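Submitted 28/03/2020

# Shared Tables: Seating and Study Habits in Two Public Libraries

## 1. Introduction

This report presents the findings of a student project on the use of shared tables in public libraries. The work was carried out at the branch libraries of Beredthorpe and Lulavham, which belong to the same county service but differ a good deal in age and layout. The Beredthorpe branch occupies a former corn exchange and has one large reading room. The Lulavham branch was built as a library and is divided into smaller bays, each with its own window.

The project asked how people choose a seat when most of the seating is shared, and whether the shape and position of a table has any bearing on how long they remain there. The question was suggested by a plan to replace the furniture at Lulavham, for which the service had invited comments from the public.

## 2. Method

Observation took place in October over 14 sessions, divided equally between the two branches. Each session covered the same part of the afternoon. Seats were marked on a floor plan drawn in Sketska, and a fresh copy of the plan was used for each session. No names were taken, and no record was made of what any person was reading or writing.

A short questionnaire was also left at the issue desk in each branch. It contained 3 questions, on the reason for the visit, the choice of seat and any change the visitor would like to see. In total, 40 completed forms were returned. Forms left partly blank were set aside and are not included in that figure.

## 3. Findings

### 3.1 Choice of seat

At both branches the first seats to be taken were those at the ends of tables. Visitors arriving alone nearly always left at least one empty chair between themselves and the next person, and several walked the full length of the room before sitting down. At Beredthorpe the seats nearest the radiators were preferred to those nearest the windows. At Lulavham the opposite was the case, and the window bays were usually full before the centre of the room was used.

Comments on the forms supported this. Many respondents wrote that they wanted to be able to spread out papers without troubling a neighbour. The surface of the table was mentioned more often than had been expected - glare from overhead lamps was a common complaint, as was the noise made by cups and pens on hard tops.
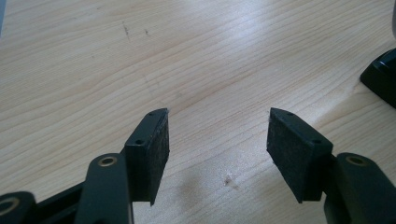
A smaller group of respondents said that they had no preference and took whichever seat was free. Most of these had come to read a newspaper and did not intend to stay.

### 3.2 Length of stay

Visitors in the Lulavham bays stayed longer than those at the central tables. No such pattern was found at Beredthorpe, where people moved between seats during a visit, often to be nearer a socket. The older building has few of these, all on one wall.

## 4. Discussion

The Beaudoin reading scheme, which brings school groups into both branches, met during two of the sessions. The floor plans for those sessions look quite different from the rest, and they have been kept separate in the appendix.

The results should be read with some care. The sessions were all held in the afternoon, and morning visitors may well behave differently. It was also difficult to tell from a distance whether two people at one table had arrived together.

## 5. Recommendations

It is recommended that the service keep the window bays at Lulavham in any new layout, and that smaller tables be tried in the centre of the room before a full order is placed. At Beredthorpe, further sockets along the east wall would be of more use than new furniture. Lamps at both branches should be checked for glare with the tables in their final positions.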